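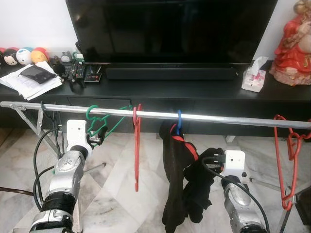 Thursday, 9:20

Laundry shrinkage, second pass. Picking up where the December sheet stopped. The question is still whether the cotton jersey from the Luangrath lot shrinks mainly in the wash or mainly in the drying, and whether line drying gets us under the 4 percent length limit that Steltcombe wants on the care label.

Sixteen specimens cut from one roll, all from the middle third of the width, none closer to the selvage than a hand's breadth. Benchmarks put on with the fabric pen through the steel template, three pairs lengthwise and three pairs crosswise on each. Specimens numbered in the lower left corner, numbers facing the wale direction. Maxence overlocked the edges yesterday afternoon. Stitch tension on number 11 is tighter than the rest and the edge puckers slightly. Keeping it in but marking it on the sheet.

Conditioned overnight flat on the mesh shelves. Room log shows the humidity drifting up after the heating went off and coming back before eight. Within tolerance for the last four hours, so I took the starting measurements at 8:40. Measured each pair twice, second reading taken without looking at the first. Differences between readings are no worse than the ruler graduation except on 6, where the ink bled along a wale and the mark is wide. Used the center of the mark both times.

10:05

Wash. Ballast made up to the same total load as last time, 1,868 g including specimens. Warm cycle, normal agitation, reference powder, no softener. Ballast pieces are getting thin at the hems and I would like to replace them before the next lot, because they are shedding and the lint trap had more in it than the specimens could account for. Note for ordering: same weight, plain weave, ask Widura whether they still stock the hemmed squares.

Drain was slow at the end of the second rinse. Cleaned the filter after the run. One button, a lot of gray lint.

11:10

Split the specimens four ways after the spin.

Group A (1 to 4): tumble dry, normal heat, run to dry.
Group B (5 to 8): line dry, hung from the narrow end, length vertical.
Group C (9 to 12): draped over a rail at the midpoint.
Group D (13 to 16): flat on mesh, smoothed by hand, not stretched.

Group C is new. The method sheet has line and flat but says nothing on draping, and Pronamari's returns are nearly all from customers who dry on a rack indoors. Tassanee thinks the fold will take up some length on its own and give a false reading across the bar. She is probably right for a narrow bar. To keep that out of the numbers I moved the middle pair of benchmarks off center on 9 to 12 so that neither mark sits on the bend. The distance is the same, only the position differs.

Weighed one specimen from each group before drying so there is a figure for retained water. Should have weighed all of them. Do that next time.

13:30

Group A out. Felt dry at the center and at the seams. Laid flat to recondition with the others still going. Edges of 2 curled toward the face. Did not press it.

B and C still damp at the lower edges. D is the slowest, as before. Turned nothing over, since the sheet says not to and the December results were muddied by exactly that.

15:45

B dry along the top half. Slight waist visible in 7 below the clips, probably the clips being too close together. Widened them on paper only. Changing them halfway through would spoil the group.

Filled the time with the old data. Re-entered the December readings from the handwritten page and found two transposed lines: specimens 3 and 4 were swapped in the crosswise column. It does not move the group mean, both being in the same group, but the spread shown per specimen was wrong. Corrected copy is in the folder with the initials TS next to the change, checked by Tassanee Somboon at 15:30. The original page stays where it was.

Also looked at whether we can quote results by garment dimension instead of percent. The Steltcombe size sheet gives a finished body length of 68 cm for the medium. At the limit that is a loss of a little over 2.7 cm, enough for a customer to notice at the hem. Their own complaint form asks for the loss in centimeters, so I will give both.

17:20

All groups dry to the touch. Everything moved to the mesh shelves for reconditioning. Final measurements tomorrow morning, same ruler, same person (me), same order of specimens.

What I expect, written down now so I cannot adjust it later: A worst lengthwise and over the limit. B smallest lengthwise loss, with the weight of the water pulling against the shrinkage, but narrower across. D in between on length and closest to the original shape. C unknown. If C matches B on length then the label can say line dry and cover the rack users. If it matches D we need separate wording, and Maxence Chauvin will have to take that to Steltcombe, who want the label short.

Open items

Ballast replacement, see above.
Finer pen. The current one bleeds on jersey once the cap has been off for a while.
Template is fine but the feet are worn on one side and it rocks. Shim or regrind.
Skew was not measured this time. The side seams on the returned shirts from Pronamari twisted by up to a thumb's width, and we have nothing on that from flat specimens. Needs a marked square, or a sewn tube, and a separate run.
Dryer vent to be checked before the next group A.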